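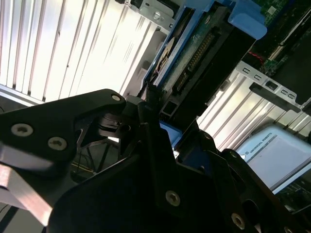

Speaker notes: Reading the hardness results from the Girkine supply
Speaker: Vaida Kivi
Slot: 18 minutes, questions after

Slide 1. Title
Name, then straight in. Mention that the printed tables are by the door and that the slide numbers match them.

Slide 2. The supply
Girkine draws from two boreholes in chalk. Borehole A is the older and deeper. Borehole B runs only in summer and during pump maintenance on A. The water is blended in the contact tank before it goes to the reservoir, so a customer never gets one source alone except when the other is shut down.
Point at the valve between B and the tank. It matters on slide 6.

Slide 3. What we mean by hardness
Dissolved calcium and magnesium, reported as milligrams per litre of calcium carbonate. The figure is an equivalent. It does not mean that all of the hardness is present as calcium carbonate.
Two parts to keep separate:
Temporary hardness is the share matched by bicarbonate. It comes out as scale on heating.
Permanent hardness is the share matched by sulphate or chloride. It stays in solution when the water is boiled.
Complaints about kettles concern the first. Complaints about soap can concern either. The complaint form at Girkine has one box for both, and Chutima Noiphan has asked for this to be changed.

Slide 4. Sampling
48 samples, all from customers' cold kitchen taps. Samples from softened taps were excluded at the door. Each tap was run for two minutes before the bottle was filled. Bottles filled to the brim and capped with no air gap, to limit loss of carbon dioxide before the alkalinity test.
If asked about acid preservation: only the metals bottle was acidified. The alkalinity bottle must not be, for obvious reasons.

Slide 5. Method
Titration with EDTA at pH 10, Eriochrome Black T as indicator, end point red to blue. Kanyarat Jaidee did the titrations. Santino Salinas repeated a share of them without seeing her figures.
Slow down here. The end point is the weakest step. Near the end the colour passes through violet, and two people will stop at different drops. We agreed to stop when no trace of red remained and to add the last portion dropwise, leaving a few seconds between drops.
Calcium was titrated separately at a higher pH, where magnesium drops out as the hydroxide. Magnesium is then found by difference, so it carries the error of both titrations. Do not let anyone quote the magnesium column to the last digit.

Slide 6. Results by area
Highest single result 396 mg/l, at the Wumden end of the network. Leave the map up while saying this.
The Wumden samples were taken in October during work on borehole A, with the valve from B fully open. They describe B water and should not be averaged with the rest. The first draft of our report did average them. The corrected version is dated 2025-12-21 and replaces it. If anyone has the earlier copy, table 3 is wrong and tables 1 and 2 are unchanged.

Slide 7. Alkalinity against hardness
Plot of one against the other. Most points sit a little below the line of equality, so most of the hardness is temporary. The Wumden group sits well below it. The extra hardness in B is largely matched by sulphate.
Consequence for the customer: water from B is harder on paper, but the additional part does not form kettle scale in the usual way. A hardness figure on its own is a poor guide to scaling.
Pause for the photographers of slides.

Slide 8. Sources of error
Indicator end point, as above.
Old indicator solution. It fades in storage and gives a dull change. Ours was made up fresh each week.
Iron. Low at every tap except one, where it interfered with the colour. That result was rejected and the tap resampled.
Glassware. One burette leaked at the stopcock and was withdrawn. Napaporn Inthanon has the log if anybody wants the affected sample numbers.

Slide 9. Options put to the operator
Blend at a fixed ratio all year. Cheap, but B's pump was not sized for continuous running.
Soften part of the flow at the works. Costed for Boonyarit, not yet for Girkine. Do not give a price.
Leave the supply as it is and publish hardness by source and by month. This is what we recommend for the coming year.
Skip the Boonyarit photographs if past 15 minutes.

Slide 10. Next work
Monthly samples at fixed taps, both boreholes sampled at the wellhead, sulphate measured directly. Wellhead sampling on B needs a tap fitted, and the part is on order.

Slide 11. Contacts
Leave up during questions. Requests for the raw titration volumes go to Kanyarat.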